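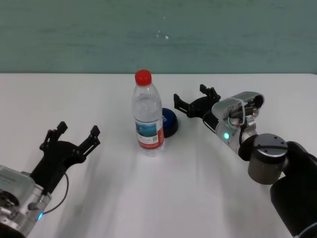
Walls, Paint & Finishes > Colour Help

Teal behind a white table - keep or repaint?

plirlow_pat
So this is the teal in our work room, mottled finish and all. I love it with the white table, my other half reckons it looks like a swimming pool. It's Meltstead low sheen, $90 a tin. Do I roll another coat or leave it?

derese88
Leave it! Look how that red bottle cap pops against it. I'd put a few red bits in there and call it done.

gumboot_11
Sorry, disagree. Patchy is patchy. And what are the little white specks near the middle of the wall? Fill, sand, another coat. I'd go greyer too, next to a white top that colour is a lot.

plirlow_pat
Haven't checked the specks up close yet. Not going grey though, our whole place in Norkness was grey and I was sick of it.

derese88
Touch up the specks with a little artist's brush and see how you feel in October. The blue dome thing behind the bottle looks good with the wall too, for what it's worth.

gumboot_11
Touch-ups will flash on low sheen. Do the whole wall or don't bother.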